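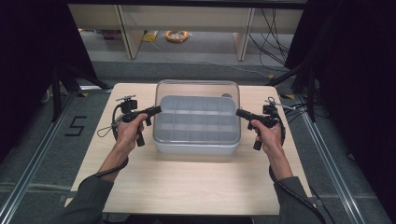
A clear storage box with a compartment tray on a table.

Unit 3. Everyday Management of Small Public Spaces
Handout for participants, July 2018

In the last unit we discussed who owns a square and who pays for it. Now we look at the daily work. Many students think that a good square is made by the designer, but the design is only the beginning. After the opening day the place must be cleaned, repaired and watched, and this work has no end date.

Case A: Viswood Square
The square has 200 movable chairs and no fixed benches. In the first season the chairs were chained together at night. The chains took two workers one hour each evening, and visitors who came late found nowhere to sit. The manager then stopped using the chains. Some chairs were lost, but the cost of new ones was lower than the cost of the evening work. Please note that this result depends on local wages and on the price of the chair. Do not copy it to another city without doing the calculation again.

Case B: Dumgate Market Place
Dumgate is larger and receives 1000 visitors on a market day. On other days it is almost empty – the traders leave and there is no shade. The city placed a coffee kiosk near the bus stop and moved the tables close to it. People began to stay longer on the side of the kiosk. The far side did not change. We will return to this in Unit 4, when we speak about edges and entrances.

Terms to know
Carrying cost: the money needed each year to keep a space in its present condition.
Anchor use: an activity which brings people every day, also in bad weather.
Dead edge: a side of the square with no doors, windows or seats.

Exercise
Choose a small public space that you can visit at least twice, once in the morning and once after work. Draw a simple plan by hand. Mark where people sit, where they only pass, and where the trash cans stand. Then write 400 words on one change which costs little and can be reversed. Photographs are welcome but they do not replace the plan.

Bring the plan on paper to the next meeting. The reading for Unit 4 is the Bako report, chapters 1 and 2 – chapter 3 is optional.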